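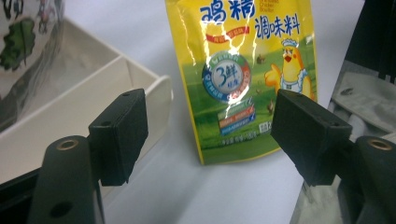

About Rojanasak

Rojanasak is a cooking school with evening and daytime classes in everyday Thai and Chinese home food. Most of our students are adults who cook for a household and want to get dinner on the table with less fuss. A few are already working in restaurants and come to fill in gaps.

How we started

The school began as a lunch counter on the ground floor of the Sisance building. Customers kept asking how the soups were made, so we ran a soup class after closing time. It filled up, and so did the next one. After 2 years we gave up the counter and turned the whole floor into teaching kitchens. The old menu board still hangs by the coat rack, and the prices on it are no longer valid.

What we teach

The basic course covers rice, stocks, stir-frying, steaming and simple curries. You'll make stock from bones, and you'll also learn to use the seasonings people keep in the cupboard: fish sauce, soy sauce, bouillon powder, chicken seasoning, shrimp paste. We taste them plain first, in warm water, so you know how salty each one is before it goes in the pot.

After the basic course you can sign up for single classes. Noodles, dumplings and pickles run all year. Clay pot cooking starts in October and stops when the weather warms up. We don't teach baking or cake decorating.

Class size and kitchens

We have two kitchens. The larger one, named Ukano after the street our first supplier was on, has gas burners. The smaller one has induction tops and is used for daytime classes. Each class is limited to 30 students, working in pairs. Knives, boards and aprons are provided. Wear closed shoes and tie back long hair.

Evening classes begin at 6:30 p.m. and end when the dishes are done. Please bring a container with a lid if you want to take food home.

Ingredients

Vegetables and herbs come from Omevico, a wholesale market a short drive from the school. Dry goods are bought in bulk and sold at the front desk at cost — mostly rice, noodles and seasonings. Our recipe binder has 200 recipes in it, and students get printed copies of the ones they cook.

Allergies

Peanuts, shellfish, egg, wheat and soy are used in both kitchens every day. Tell us when you book. We can swap ingredients in many dishes, but we can't offer an allergen-free room.

Finding us

Take bus 88 to the Sisance stop. The entrance is on the side of the building, next to the bicycle racks. The front desk is open from 10 a.m. until the last class ends.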